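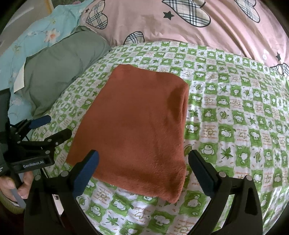
How to light a two-person conversation with one lamp

If you've just started shooting your own short films, you probably own one decent light and have been eyeing up a second. Before you spend the money, have a go at this. I shot most of Dranus, my first proper short, with a single LED panel, and I still light small rooms this way when I'm in a hurry.

Start by switching everything off, including that little lamp in the corner you've grown fond of. Draw the curtains too, or you'll be chasing the daylight all afternoon (I lost a whole September scene to a passing cloud).

Sit your actors facing each other across a table and put the camera to one side. Now set the lamp on the far side of the table from the camera, a bit above head height, pointing down between them. Each face gets a soft edge, and the side nearest you falls into shadow – lovely, but usually too dark.

To lift it, tape a sheet of white card to a chair and place it next to the camera. Slide it in and out until you can read both pairs of eyes. Move it slowly, as a few inches makes more difference than you'd think!

Set the panel to 50 per cent and leave yourself room to go up. I like a 50mm lens for the close-ups. When you turn round for the second actor, keep the lamp where it is and shift only the card.

Shoot a short test, watch it on the biggest screen you have, and then call everyone in.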